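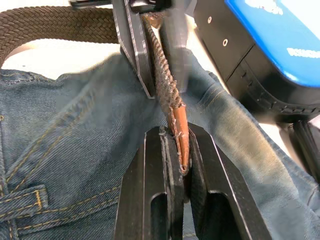 Braided belt through denim, close up.

Workshop notebook, March 2, 2024

Indigo vat, second try. It reduced! I lifted the lid after breakfast and there was the coppery skin on top and a fat purple bloom in the middle, and when I pushed the bloom aside the liquid under it was that weird antifreeze yellow-green. The first vat never got past murky blue, so I may have done a small dance.

What changed from last time: fructose instead of the old henna, fresh lime (the Werneo tub, opened new, the other one had gone to chalk), and a much slower warm-up. Stock was 100 g indigo, wetted out with marbles in the jar until no dry specks floated. Lime went in last, a spoon at a time. Stirred in one direction, let it settle, stirred again 30 minutes later. By the third stir the sides of the bucket had cleared.

Swatches so far, all from the Zultau cotton twill, scoured twice:

A, one dip. Pale, a bit streaky on the left where it folded on itself.
B, three dips. Lovely even sky blue.
C, six dips. Close to new-jeans blue, still green in the creases when it came up, needed longer in the air between dips.
D, 12 dips. Wow. Nearly black in the shade and a red cast at an angle. Crocks badly, my thumbs are still blue.

Want to know how much of D is really in the fiber and how much is just sitting on top. Plan is a vinegar rinse, then a hot soap wash, then the rub test with white cloth, dry and damp. If it drops to C after washing then the extra dips are mostly a waste of vat.

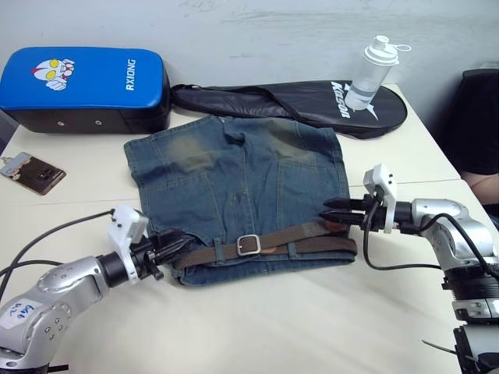
Worn denim with belt, faded blue.

Note on fading, while I think of it. Rope-dyed yarn keeps a white core, and that's why wear shows up as whiskers along the folds. My twill is piece-dyed so both sets of yarn are blue, and I expect it to go flat and even all over. To get proper whiskers I'd have to dye skeins first and weave with a white weft. Tempting!! The Tuncer loom is free in April and there is plenty of undyed warp on the shelf (lot 697, the slubby one).

Vat care: pH strip read a little low tonight, added half a spoon of lime and a spoon of fructose, stirred, lid on, blanket round the bucket. Do not dip before it settles. The sludge at the bottom speckled swatch A on the back.

To do: label the jars, more strips, ask Vumo if they still carry the long rubber gloves, try linen.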